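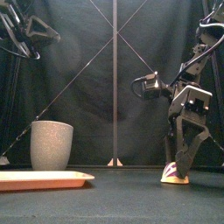
Abro hilo con los coleccionables de Bollusgate, porque llevo 460 recogidos y he desarrollado opiniones. Voy zona por zona. Spoilers solo de geografía.

Primero lo básico: el mapa os enseña los faroles cuando estáis a dos calles. Antes no. Hay un objeto que amplía el radio y lo vende el boticario del puerto, pero solo si le habéis comprado antes siete ungüentos que no sirven para nada. Compradlos. Es el impuesto revolucionario.

Cirnurside, barrio bajo. Son 26 faroles. Los fáciles están en los soportales, a ras de suelo. El que os va a faltar está detrás de la lonja, encima del toldo verde. Se llega saltando desde la grúa, no desde el tejado, por mucho que el tejado parezca diseñado para eso.

Perdí una tarde con ese tejado.

Cirnurside, barrio alto. Entrad por la escalera del convento y girad a la izquierda en la fuente. Hay uno dentro del campanario, que solo se abre de noche. Para que sea de noche hay que dormir, para dormir hay que pagar la posada, y la posada cuesta más que el campanario entero.

Al lado del cementerio hay otro, pegado al muro sur. Si oís perros, vais bien. Si veis a los perros, un poco menos.

Aviso para los del modo Difícil: los faroles son los mismos, pero los guardias del mercado os reconocen si habéis robado pan en el prólogo. Yo había robado pan en el prólogo. Todo el mundo roba pan en el prólogo, el tutorial te OBLIGA a robar pan en el prólogo.

Ellwood. El bosque. Aquí los coleccionables ya son plumas y no faroles, supongo que por ambientación. Las plumas son marrones. El suelo del bosque es marrón. Activad el contorno en accesibilidad y ahorraos la dignidad.

Las de Ellwood van encadenadas: hasta que no cogéis una, no aparece la siguiente. Empezad en el molino, seguid el arroyo contracorriente, y en el puente roto bajad a la orilla derecha. La derecha mirando hacia el molino. Ya sé.

La del nido del búho exige el gancho mejorado. Si no lo tenéis, volved después de la misión de la herrera. No intentéis subir apilando cajas. Se puede apilar hasta la sexta y luego el juego decide que las cajas tienen física.

Me escribe @stefaniaondrejka que ella subió con cajas a la primera. Enhorabuena, Štefánia Ondrejka, te he silenciado hasta diciembre.

Lillargate. La ciudad amurallada, o sea, la zona en la que la cámara se mete dentro de las paredes. Mi ruta: puerta norte, muralla en sentido horario, bajar por la torre del reloj y terminar en las alcantarillas. Al revés también se puede, pero os cierran la reja y toca dar toda la vuelta.

En las alcantarillas hay dos cofres idénticos. Uno tiene la medalla. El otro tiene una rata. La medalla está en el de la izquierda, y la rata, por lo que he podido comprobar cargando partida muchas más veces de las razonables, también se mueve al de la izquierda si abrís primero el otro.

La última medalla de Lillargate está en la celda del alcalde, y si termináis la historia antes de cogerla, la celda queda tapiada. Guardad partida antes de hablar con él. En otra ranura. No en la misma. Lo digo con cariño y con una partida de menos.

Recompensa por completarlo todo: una capa. Es gris. No da nada. Tapa la espada buena, que es lo único bonito que lleva el personaje.

Me la he puesto, claro.

Gracias a Sabina Polák, que me pasó capturas de las siete últimas plumas y no ha vuelto a contestarme los mensajes desde que le pregunté por los peces.

Porque hay peces. Los peces no salen en el mapa. Estoy con ellos, y cuando tenga el lago de Ellwood terminado lo cuelgo en este mismo hilo.

Edito: sí, el toldo de la lonja es verde también en consola. Dejad de mandarme fotos del toldo.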